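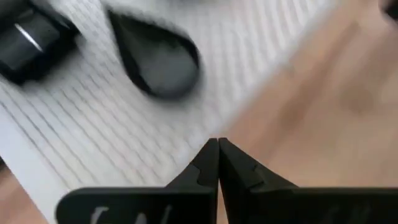
双臂遥操作教机器人夹黑色亮面碟子,录了200条还是在碟子上方犹豫,求指点

Cliruvent 互助 > 机器人与自动化 > 示教与遥操作

蓝莓味焊锡
2019年9月16日
分享 31 评论 3

各位好,第一次在这个版发帖,话多,先抱歉一下。

我在 Hollis 这边的一个小实验室干活,上个月接了个教机器人摆盘的任务。听着简单得很:桌上散着一堆黑色的碟子,方的、水滴形的、叶子形的都有,人用遥操作控制两条机械臂,把它们一个个夹起来放到一个白色的小台子上,录下来,拿去训练,然后让机器人自己来。我当时拍着胸脯说没问题,现在每天回家路上脑子里都是碟子。

说一下配置,免得大家猜。遥操作用的是 Nosance 的主手,就是一对小号的臂,人坐在旁边掰主手,从臂跟着动,夹爪靠食指扣一个扳机。录制用 Jidis,它会把关节角、扳机量和几路相机的画面一起存下来,操作的人踩踏板开始,再踩一下结束。相机有固定的,手腕上也有。我们3个人轮流录,到现在攒了200条,其中31条是废的(碟子掉了、踏板忘踩了、还有几条纯粹是操作的人打喷嚏),剩下的都进了训练集。

训出来的模型会动,而且动得挺像样!伸过去、转腕、张开夹爪,一气呵成,我第一次看的时候差点鼓掌。然后它就停在碟子上方不下去了。真的就悬在那儿,左边挪一点,右边挪一点,再挪回来,像在挑西瓜。等够了有时候会突然往下一扎,夹到碟子边算走运,夹空的时候更多。水滴形的最惨,方的稍微好一些,我自己的解释是方碟子从哪边夹都差不多,水滴形的得认准尖头朝哪儿。

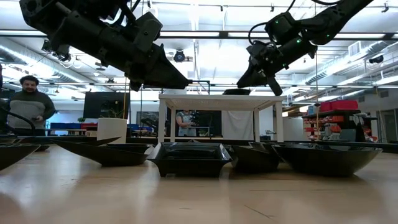
另一个让我头疼的是两条臂的分工。我们一开始压根没规定哪条臂负责哪片桌面,谁顺手谁来,结果有的人习惯左手拿完直接伸过中线去放,有的人会先把左臂退开再让右臂过来。两个夹爪本来就在桌子中间上空面对面吊着,中间隔着那么一道空,谁先动谁后动全看操作的人心情。模型大概是把这些习惯平均了一下,于是经常两条臂同时往中间去,碰到一起之前又同时缩回来,很有礼貌,就是什么也没干成。另外碟子亮面这个事我也很怀疑,顶上一排排的灯管全映在碟子边上,那条船形的长碟子特别明显,人眼看着都晃,换个角度亮的地方就跑了。夹爪也是黑的,碟子也是黑的,从手腕那路画面里看,黑的挨着黑的,我自己遥操作的时候都要歪着头直接看实物才敢扣扳机。

对,这一点得交代:我们录的时候是看着实物操作的,没有看屏幕。人坐在桌子侧面,想看哪儿看哪儿,够不着看就探身子。我隐约觉得这里头有问题,可是又说不清楚具体错在哪。

已经试过的办法也说一下:

把训练时间拉长,没用,悬停变得更稳了,气人。

把固定相机的画面裁小一点,只留桌面,好了一点点,也可能是我的错觉。

让一个人单独重录了一小批,只录方碟子,这个效果明显好,夹得又快又干脆。但是一换成水滴形就又回到挑西瓜的状态。

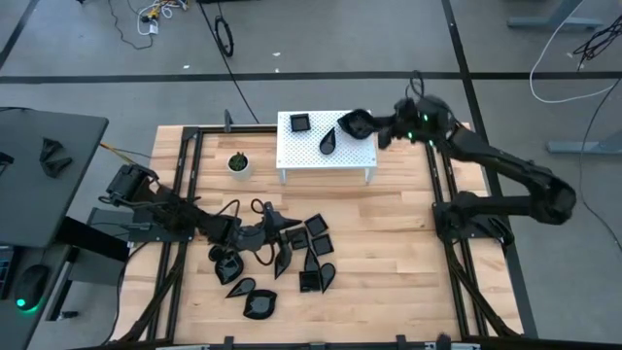 所以我现在卡在几件事上。一是接下来该怎么录,是接着往上堆数量,还是推倒重来、把动作规定死?规定死的话规定到什么程度,总不能连手腕转几度都写进说明书吧。二是遥操作的人到底应该看哪里。三是要不要干脆换成直接用手拖着从臂示教,我们这个臂支持零力拖动,拖起来很顺,比掰主手舒服多了,夹得也准,我自己试着拖了几次,几乎次次成。可是这样人就得站在桌子边上,手和胳膊全进画面里了。

哦还有,夹爪开合我们存的是扳机的连续量,不是开/关两个状态。每个人扣扳机的力度差得离谱,有人轻轻一搭就算夹住了,有人恨不得把扳机捏碎。这个要不要处理一下也请顺便说说。

十一月要给外面的人演示一次,时间不算宽裕,但重录一遍是来得及的。先谢谢大家!

Junaid Khokhar

做过差不多的活,我们那会儿夹的是零件托盘,毛病跟你描述的一模一样,连“挑西瓜”这个动作都一样,看得我很亲切。

先说悬停。你去把录好的数据回放一遍,别看结果,专门看夹爪到碟子上方以后人在干嘛。我敢赌一顿饭,人也在悬停。用主手操作的时候手感跟实际位置总差那么一口气,大家都会不自觉地停一下,看一眼,微调,再看一眼,然后才往下走。这段时间在一条录像里占得不短,而且这段时间里画面几乎不变,动作也几乎是零。模型学的就是“到了这儿就别动”。你说训练时间拉长以后悬得更稳,我一点不意外,它学得更好了嘛。

我们当时的做法很土:录完以后写个小脚本,把动作幅度特别小的连续片段剪掉一部分,剩一点点。别全剪光,夹爪合拢那一下本身臂也是不动的,全剪了它会还没夹紧就往上抬,我们吃过这个亏,托盘飞出去砸了一个同事的茶杯。Jidis 能不能直接做这个我不清楚,我用的那版只能导出来自己处理。

比剪更管用的是让人别停。操作之前先空手练,不录,练到能一口气下去为止。新手头一个下午录的东西我一般全扔,当热身。听着浪费,可你那31条废的是看得见的废,还有一些看着成功、过程磨磨蹭蹭的,我觉得后者更伤。成功不成功是一回事,拿来教机器人合不合适是另一回事,你们挑数据的时候最好按后面这个标准再过一遍。

然后是看哪里。你自己已经摸到边了。人看着实物操作,还能探身子,那他做决定用的信息,机器人的相机里可能根本没有。比如碟子的尖头朝哪儿,人坐在侧面一眼就看出来了,机器人只有那几路画面,其中一路还被自己的夹爪挡着。它看不到你为什么往左转腕,只知道你有时候往左转有时候往右转,那就只好左边挪一点右边挪一点了。

所以我的建议是,至少在重录的时候让操作的人只看屏幕,屏幕上放的就是给模型用的那几路画面,别的不给。刚开始会非常痛苦,速度掉一大截,我自己头一天录完脖子和脾气都不太好。但是有一个好处特别实在:如果人看着这些画面都夹不准,那你马上就知道该去挪相机或者调灯,用不着等训练完了再猜。你那个黑夹爪配黑碟子的事,坐到屏幕前面试一次就有结论了。要是看屏幕实在不行,折中的办法是人还看实物,但椅子固定死,不许探身子,隔一段时间拿屏幕模式抽查一次。

亮面反光呢,我会先动灯,再动别的。能关一排就关一排,或者在桌子上方挂块白布把光打散。反正别在碟子上喷哑光,我们喷过,演示当天客户带了自己的件来,全白练了。再有就是,桌上散的碟子太多的话,人每次挑哪一个也会变成随机的。我后来是要求操作的人按固定顺序挑,永远先拿离台子最近的那个,一样近就先拿左边的。规矩很蠢,效果很好。

分工的问题最好办,画一条中线,左边的归左臂,右边的归右臂,放的时候左臂先进,另一条等着,等它退出来再进。等的那条臂停在同一个地方,别今天抬着明天放着。你问规定到什么程度,我的尺度是:拿哪个、用哪条臂、从哪边下去、谁先谁后,这几样写死。腕转几度、走得快慢随他去,人有点抖动是好事,模型总得见过一点偏差,不然它自己偏了就不会往回找。

顺着这个再多说一句,专门录一些“救回来”的。故意让夹爪偏一点停住,再从那儿开始录怎么修正、怎么夹上。注意是从偏了以后开始录,把“弄偏”那一段也录进去的话它会学着先弄偏……别问我怎么知道的。

拖动示教我回头再补,先去接孩子。

赞 31

蓝莓味焊锡 回复 Junaid Khokhar

太感谢了!!我看完马上回放了一遍录像,你那顿饭赌赢了。我自己录的最严重,每次到碟子上面都要愣一下神,我一直以为自己操作得很稳呢,原来是很稳地在发呆……

下午顺手做了个小试验,按你说的坐到屏幕前面,不看实物。黑碟子我连着夹空,尤其是夹爪快要挨上去的时候,完全分不清哪条是碟子的边哪条是手指的边。后来换了个灰色船形的摆在白台子前面,一头翘起来的尖朝右,这回我在屏幕里看得清清楚楚,方向根本不用猜,夹起来跟看着实物差不了多少。地板上能看到它的倒影,淡淡的,倒是没有影响我判断。所以至少对我这双眼睛来说,颜色拉开以后问题就小了一大半。但演示要求用黑的,这个我改不了,只能在灯和相机位置上想办法,或者给夹爪指尖贴点浅色的胶带?贴胶带会不会被骂作弊?

另外拖动示教那段我还等着呢,接完孩子记得回来。

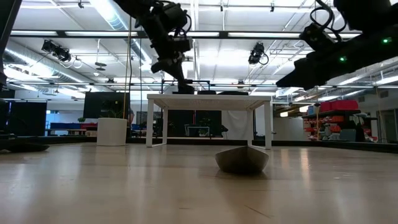
拧不紧的M3

直接上手拖啊,遥操作又贵又难用,还要练。拖一遍轨迹存下来,回放,完事。我们厂里码垛就是这么教的,教一遍干好几年,什么训练不训练的,用不着。

碟子位置会变的话加个定位夹具,让它别变。

赞 2

蓝莓味焊锡 回复 拧不紧的M3

谢谢!不过我们这个就是要求碟子随便放,加夹具等于换了个任务……而且厂里码垛那个回放我见过,箱子歪一点它也照样往下压,我们这些碟子扛不住。

手冲半糖

楼上 Junaid 说得已经很全了,我补夹爪和拖动两件事,另外有一个地方我跟他意见不太一样。

夹爪。扳机量差别大,一定要处理,不处理的话模型会学出一个半开不合的平均手势,看着像是夹住了,一抬就掉。我见过的处理办法有两种。一种是录完以后把每个人的扳机量各自归一化,找到这个人“夹住”时候的典型值,拉到同一个范围里去。另一种更省事,存成开和合两个目标状态,加一点迟滞,扣过某个点算合,松回某个更低的点才算开,中间不来回跳。你们的碟子应该不需要捏得很精细,我会用第二种。亮面的东西比较容易滑,合的时候给够力,指尖贴一层软的垫子,这个不算作弊,谁家夹爪不贴东西。浅色胶带也贴嘛,贴完别再换就行。训练的时候是白的演示那天是黑的,那才叫出事。

还有个小细节,确认一下你存的夹爪动作是“人想让它到哪儿”还是“它现在到了哪儿”。夹着碟子的时候这两个数不一样,夹爪被碟子顶着合不到底,你要是拿实际位置当动作去训练,机器人执行的时候就只合到刚好碰着碟子,一点力都没有,跟没夹一样。臂的关节也有类似的毛病,只是没这么明显。Jidis 默认存哪个我记不清了,自己打开一条数据看,夹爪那一列找夹着碟子的时间段,两条曲线要是叠在一起,就说明你存错了。我当初在这上面浪费的时间说出来丢人,查了灯、查了相机、查了网络结构,就是没去看那一列。

拖动示教。你自己已经说出最大的麻烦了,人的手在画面里。训练的时候每一帧都有一只手扶着臂,等它自己干活的时候手没了,画面整个就变了,它很可能直接懵掉。有一种绕法是拖一遍只记轨迹,然后人走开,把碟子摆回原来的位置,让臂自己重放一遍,重放的时候再录画面。这样画面干净,动作又是拖出来的,准。代价是每条都要做两遍,而且碟子必须摆得回去。方的好摆,水滴形的你得在桌上做记号,做了记号又得小心记号被拍进去……我用这个办法录过一小批,累是真的累,但质量挑不出毛病。两条臂一起拖的话一个人只有两只手,夹爪开合还得找个按钮,踩踏板也行,不过你们踏板已经用来开始结束了,容易踩混。

所以我的看法是,主体还是用 Nosance 那套主手录,拖动重放只拿来补最难的那几种情况,比如水滴形尖头正对着夹爪的、碟子跟碟子挨得很紧的。混在一起训练没有问题,就是动作快慢要对得上,拖出来的一般偏慢,重放的时候调快一点。

跟 Junaid 不一样的地方:他说每次按固定顺序挑碟子,我同意,但我不会一上来就在一桌子碟子里练。我会先一次只放一个,随便放在桌上哪里,方向随便转,把单个的夹取练扎实,再加到一堆。你们现在一条录像从头收拾到尾,很长,前面一个碟子没夹好,后面的位置就全跟训练时不一样了,越错越远。切成一个碟子一条,踏板多踩几次的事,查起问题来也方便得多,你能一眼看出来到底是哪一种形状、哪一块桌面在拖后腿。

录的时候顺手在本子上记一下谁录的、什么形状、尖头朝哪个方向。我那会儿没记,后来想查“是不是某个人录的特别差”,只能对着录像猜操作风格,跟认笔迹似的。

时间上十一月演示的话,我会先花两天只做方的和水滴形的,叶子形的放到后面,它又大又斜,得专门找下夹的位置。

赞 31

Junaid Khokhar 回复 手冲半糖

孩子接回来了。拖动那段你写得比我要写的好,我就不补了。一个碟子一条这个我也服气,我们当时托盘少,没遇到越错越远的情况。只提醒一句,单个的练好以后还是得录一些挨在一起的,旁边有没有别的碟子,夹爪下去的路差挺多,张得太开会把邻居推跑。

手冲半糖 回复 Junaid Khokhar

对,张开的幅度也写进规定里吧,张到刚好够。

蓝莓味焊锡 回复 手冲半糖

刚去看了夹爪那一列,两条曲线叠得严丝合缝 T_T 我存的是实际位置。

明天改设置,贴指尖,关掉一排灯,先从一个方碟子一条开始录。中线我已经跟另外两位讲好了,他们对“左边归左臂”没意见,对谁先进台子有一点意见。录完一批上来汇报。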